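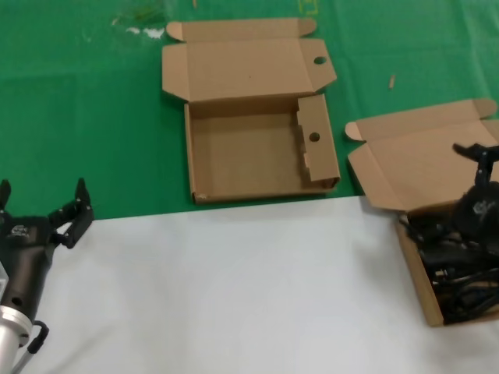 How much stock should I bring to my first craft market?

Bring enough to sell three times your booth fee, plus a little extra of whatever is cheapest. If the fee is $125, that means $375 worth of goods at full price, sold, so pack double that. You won't sell everything. Half is a good day for a new table.

Posted by Samby, July 2020

More details from the poster: I make soap and small candles. Got into the Vukmont street market in August, one day, outdoors, I get a single 6 foot table. Booth fee already paid. I have no idea how many bars to make and soap needs weeks to cure so I have to start like now. Also do people still pay cash? And do I put prices on everything or just a sign? Sorry for all the questions, first time, kind of panicking.

Adalberto Toledo

That top bit is my answer but let me add some stuff, typing this on a break.

Soap first. Don't make 12 scents. Make five. People stand there sniffing every single one and then walk off because they can't pick. I did this my first two years, and lavender and the plain oatmeal outsold all the fancy ones put together. Cure time, you already know. Cut the bars a bit thick, they shrink.

Candles in heat are a pain. Tins do better than glass, easier to carry too. Keep them in the cooler under the table and put out a few at a time. Mine went soft one afternoon and the tops were all slanted after, sold them for half off.

Cash: yes, still. Bring ones and fives, more ones than you think. Card reader too, I use Bridik, no complaints except it's slow when the signal is bad. Charge your phone the night before and bring a battery pack.

Prices on everything. A sign is fine as a backup but shy people won't ask, they just leave.

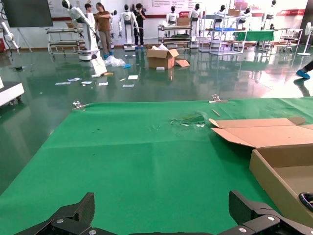 Setting up the table takes longer than you'd expect, so get there when they open the gates and not when the market starts. Do one full practice run at home, time it. Height matters, flat rows of soap look like nothing from the walkway so stack a crate or two at the back. Wind is the other thing. Get metal binder clips, the kind with the silver handles, and clip your cloth down along the far edge like on that green one. Bring spares. Tape just lets go once it warms up. A few creases don't matter either, once your stuff is out they dont show.

Rain plan: clear plastic sheet, big enough for the whole table. Not a tarp, folks need to see in.

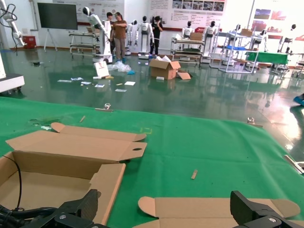 And write down what sells, hour by hour if you can. Just tally marks on paper. My best market ever was $1,100 and I have no idea which scents did it becuase I wrote nothing down. Still annoyed. Next year you'll want to know if mornings are worth it or if everything happens after lunch.

Good luck, Vukmont is a friendly one. Parking is bad, go in by the school side.

Siqueira

Agree with most of it, but I wouldn't bother doubling the stock on a first try. Leftover candles take up my whole hallway. Also check if your town wants a sales tax permit, some markets ask for it at check in.

Samby

Thank you both!! Going with five scents. Starting the oatmeal tonight.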